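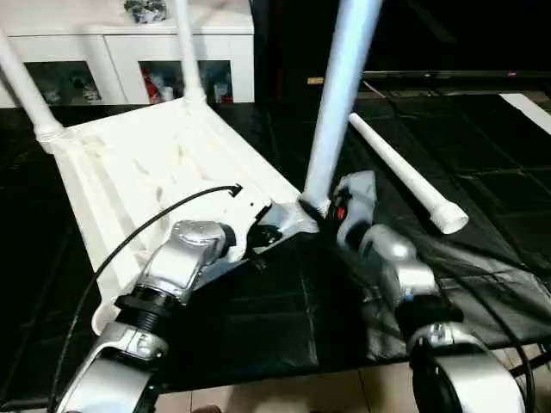

Why are the legs of a plastic chair often sold separately from the seat?
Seats without legs can be stacked closely in a box, so more chairs fit on one pallet and the transport of each chair costs less.

Figure 2. White plastic chair lying on its backrest, with three tubular legs on the seat and the fourth leg on the black mat.

3.2 Leg joints of the plastic chairs

The second group of furniture in our study consists of light chairs with tubular legs that are pushed into sockets under the seat. Such chairs are common in the community rooms of Medina, where we made the survey in April. Of the 285 chairs in the survey, 30 had at least one leg that was missing or did not stay in its socket. The users told us that they usually put such a chair against the wall and took another one.

The position of the chair during assembly has a clear influence on the work. When the chair stands upright, its own weight presses on the legs, and the person must lift the seat with one hand and guide the leg with the other. When the chair is laid on its backrest, as in Figure 2, the sockets become easy to reach from the side, and the remaining legs do not carry any load. A disadvantage of this position is that the seat can slide or turn while the leg is pushed. For this reason the seat should be held at the rim, close to the socket in use. Veloso and Albers gave the same advice in their earlier report on garden furniture, although they worked with heavier chairs.

We also observed that the direction of the push is more important than its force. A leg that enters the socket at an angle will stop early, and many people then believe that it is fully inserted. Skov proposed a small pencil mark on the leg to show the correct depth. We tried this mark with seven persons and all of them found it useful, but two of them remarked that it disappears after cleaning.

The surface below the chair was not treated as a variable. A soft or rough mat is preferable to a smooth floor, both for keeping the seat in place and for avoiding scratches on the backrest. Bravo has suggested that a folded blanket gives the same result at home, and we intend to compare the two surfaces in the next part of the work. The joints of the wooden stools, which are glued and cannot be opened again, are treated in Section 3.3.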